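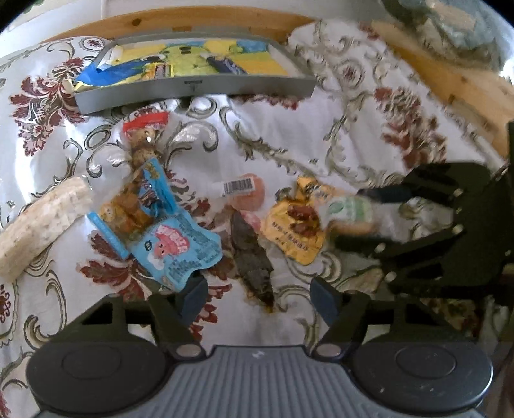 Kirkside Manuscript Trust
Progress Report to the Shearer Fund
Project: Cataloging and Conservation of the Wulden Autograph Collection
Reporting period ending Jun 30, 2025
Submitted by Sheena MacLeish, Project Manager

1. Status

The project remains within its approved budget and is on schedule in all areas except provenance research, which is addressed in section 4. The grant supports the cataloging, conservation, and public listing of signed letters and documents gathered by the Wulden family over two generations. Most of the material relates to shipping, local courts, and the postal service.

2. Cataloging

Catalog entries have been completed for 42 documents during the period. Each entry records the form of the document (autograph letter signed, typed letter signed, partly printed document signed, or signature only), its dimensions, date, place of writing, recipient, and condition. Docketing and later pencil notes are transcribed in full. Where a previous owner or dealer assigned a description that differs from our own, both are given, and the older description is attributed to its source.

Emrys Jarman completed the first series, which consists of land warrants and commissions. He has begun the second series of family correspondence. This series has proved slower to catalog, as several letters were written crosswise over an earlier page of text and must be read under raking light. The second series will be finished in September.

Two items listed in the original family inventory as signed letters have been reclassified as secretarial. In both cases the body and the signature are in the hand of a clerk whose writing appears elsewhere in the collection. The items will be kept, and the catalog will state the finding plainly. The insurance schedule has been amended to reflect the lower values.

3. Conservation

Conservation treatment is led by Valquíria Queiroz. Of the documents cataloged to date, 39 have been surface cleaned and rehoused in polyester sleeves inside buffered folders. The others require further treatment before they can be sleeved. Most have splits along the original folds that were repaired in the past with pressure-sensitive tape. Removal of the tape carrier is complete on the commissions. Adhesive residue remains on the reverse of several sheets, and the staining is expected to be permanent.

One vellum commission with an applied paper seal was found to have cockled inside its old frame. It has been unframed and is being humidified and flattened in stages. The seal is intact. The old backing board carried a framer's label and a penciled stock number, and both have been retained with the document.

4. Provenance and Authentication

Provenance work is behind schedule. The family's purchase records are incomplete, and the ledgers of one early dealer are held in private hands. Blair Rennie has written to the present owner and has been offered access later in the year. Until those ledgers have been seen, entries that depend on them will be marked "provenance under review" in the public catalog.

Signature comparison has been carried out for the first series. No item in that series raised a concern.

5. Public Catalog

Entries are being loaded into Trarkivier, the catalog system approved in the original proposal. Ewan Dalgleish has corrected a fault in the date field that caused undated letters to sort ahead of all others. Search by recipient is now available to staff. Public access will open once the second series has been proofread.

6. Finance

Spending on conservation supplies was slightly above plan following an increase in the price of polyester sleeves. The difference was met from savings on travel. We request the Fund's consent to move the unspent portion of the travel line to provenance research, in order to cover visits to the dealer's ledgers. The total award would be unchanged. A revised budget sheet is attached as Appendix A, and the current list of completed catalog entries as Appendix B.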